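Die Tüte für Hellholm

Wenn man Saodah Yusof fragte, wann der Sommer in Hellholm zu Ende ging, dann sagte sie immer dasselbe, nämlich: wenn die Tüten gepackt werden. Und weil sie seit einundvierzig Jahren im selben Haus wohnte, oben am Hang, wo der Bus nur noch hinauffährt, wenn der Fahrer gute Laune hat, glaubte man es ihr.

In diesem August packte sie zum ersten Mal nicht selbst. Das Knie, sagte sie, und dann sagte sie lange nichts mehr, und Hidayah, die ihre Nichte war und eigentlich bloß zum Kaffee hatte kommen wollen, stellte die Tasse hin und fragte, was denn alles hineinmüsse.

»Alles«, sagte Saodah.

Das war nun keine große Hilfe, aber Hidayah kannte ihre Tante. Sie holte den Zettel aus der Schublade unter dem Brotkasten, den alten, mit dem Fettfleck in der Ecke, auf dem in drei verschiedenen Handschriften stand, was einer bekam, der den Winter drüben in Avutberg verbrachte. Ganz oben stand Thanasis Ververidis, und neben seinem Namen, zweimal unterstrichen: keine Zwiebeln! Darunter kam Lionel Charpentier, der alles aß, und dann ein Name, der durchgestrichen war und über den man in diesem Haus lieber nicht sprach, jedenfalls nicht vor dem Essen.

»Fang mit Thanasis an«, sagte die Tante vom Sessel her. »Der wartet am schlechtesten.«

Hidayah strich eine braune Papiertüte auf und stellte sie auf den Tisch. Sie fiel um. Sie stellte sie noch einmal hin, drückte den Boden mit der Faust auseinander, so wie sie es als Kind gesehen hatte, und diesmal blieb sie stehen, ein wenig schief, aber sie stand. Es ist ja merkwürdig mit solchen Tüten: leer haben sie überhaupt keinen Willen, und kaum liegt das Erste darin, wissen sie genau, wohin sie sich neigen möchten.

»Das Schwere nach unten«, rief Saodah.

»Ich weiß, Tante.«

»Und nicht das Obst zuerst.«

»Ich weiß.«

Natürlich wusste sie es nicht, oder nur halb, und sie nahm die Birnen wieder heraus und legte sie in den Korb zurück, ganz leise, damit man es im Sessel nicht hörte. Draußen schlug Rey an, der Hund vom Nachbarn, einmal nur und ohne rechte Überzeugung, und gleich darauf stand Timothée Jacquet in der Tür und klopfte sich den Staub von den Schuhen. Er fuhr den Lieferwagen vom Florero, dem Blumenladen unten am Hafen, und nahm jedes Jahr die Tüten mit hinüber, zwischen den Astern, wo sie gut standen und hinterher wochenlang nach Garten rochen.

»Zwei Stunden habe ich noch«, sagte er. »Dann geht die Fähre.«

»Dann setz dich hin und iss was«, sagte Saodah, und er setzte sich hin und aß was, denn es gab in diesem Haus keine andere Antwort.
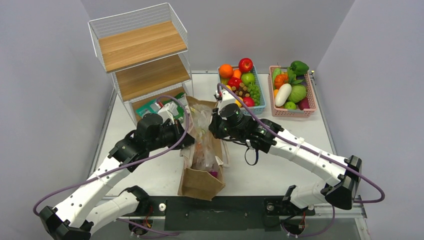
Braunes Papier, zerknittertes Plastik und unten am Rand etwas Pinkfarbenes.

Als das Meiste verstaut war, stand die Tante doch noch auf. Man hörte es am Stock, dann an dem kleinen Seufzer, und dann beugte sie sich über die Öffnung und schaute so lange hinein, dass Timothée aufhörte zu kauen.

»Es raschelt zu viel«, sagte sie schließlich. »Meine haben nie so geraschelt.«

»Deine waren auch in Zeitung gewickelt«, sagte Hidayah.

»Ja«, sagte die Tante. »Das stimmt.« Und sie zupfte ein wenig am Papier, obwohl es da gar nichts zu zupfen gab, und legte ihrer Nichte die Hand auf den Arm, warm und leicht und etwas mehlig vom Brot.

»Und der Durchgestrichene?«, fragte Hidayah, weil der Moment so war, dass man fragen durfte.

Saodah sah zum Fenster hinaus, wo der Hund jetzt quer im Weg lag und auf niemanden mehr achtgab. Lange sah sie hinaus. Timothée nahm sich sehr vorsichtig noch ein Stück Käse.

»Hol noch eine Tüte«, sagte sie dann. »Der mag Zwiebeln.«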